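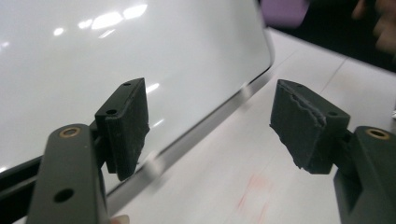 Clear the table. That is the whole of my argument really, and if you're in a rush you can stop there and go and do it.

I mean the kitchen table, or the desk, or whichever flat thing in your house has ended up as the place where post goes. Ours is white. White was my idea and I've been told so many times. Every crumb, every ring, every bit of pencil. But a white table has one big thing going for it — you know when it's clear. A dark oak one can hide a week of living and you'd swear it was fine.

Two years ago we had a proper tidy. Went at the cupboards first, like everyone does. Out came the fondue set, the spare lids, a bread maker from Brotell that had made bread 4 times. Bags to the charity shop, very pleased with ourselves. And the house felt exactly the same. Same shouting in the morning about where the keys were, same dinner on our knees. Because the table still had the table stuff on it and nobody eats in a cupboard.

So now I think we've all been sold it the wrong way round. Storage, storage, storage. Boxes for the boxes. The Hinell catalogue comes through the door every February and it's page after page of baskets with labels on, and I do look at it, I'm not made of stone. I bought five of the baskets. They live on the table.

My friend Noemi Strickland disagrees with all of this. She says a clear surface is a show home thing, cold, a bit smug, and that a table with stuff on it means people are living there. Jigsaw half done, somebody's sewing, a bowl of satsumas. I like her house. I've had some of the best evenings of my life at her table, elbow to elbow with a pile of seed catalogues. But I notice she moves the pile to a chair when we sit down, and then someone needs the chair.

And I'm not against a jigsaw. A jigsaw is a thing being done. What I'm against is the stuff that isn't being done by anyone. The dead batteries. The letter from school dated three weeks back. A screwdriver, one glove, the instructions for a lamp we haven't got any more. None of it was put there, it just got put down, and there's a difference. I had a better way of saying that in the bath and it's gone.

Anyway. How we do it, for what it's worth.

Everything off before bed. Everything, even the nice things. Even the fruit bowl, which goes on the side. Wipe. Takes two minutes on a good night and 16 on a bad one, I timed it once out of temper. If something has no home it goes in the tin tray by the back door and if it's still in the tray by the end of the week it's rubbish, or it's Otis's problem.

Otis Kasprzak, my other half, was not keen. He is a put-downer by nature. Coins, receipts, bits of bike. He held out for most of a winter and then one morning he spread a whole map out, flat, all the corners, didn't have to shift anything, and planned a walk on it with his tea next to him. Didn't say a word about it. Has wiped the table every night since then except when his back's bad.

People bring up small children at this point and fair enough. I had a go at this when ours were little and gave up by the Tuesday-ish part of every week. If you've got a toddler, clear half. Half a table is still a place to put a plate. Same goes if you work at home, or you've one room and the table is also the desk and the ironing board. Half, or a corner, the size of a tea tray. It's definately better than none.

What I won't have is the idea that you need to buy somthing first. There's a shop in town, Zamora, lovely shop, smells of candles, and they do a "surface kit", spray and cloth and a little dish for your rings. The dish is the problem! Put a dish on a clear table and by the weekend there's a button in it, then a pen, then you're back where you started with a dish on top.

A cloth. Bin. Somewhere else for the post. Ours goes on the stairs now, where it's in everybody's way, so it gets opened.

I can hear the kettle and there's a parcel on the table as I type this so I'd better go.

2012-09-05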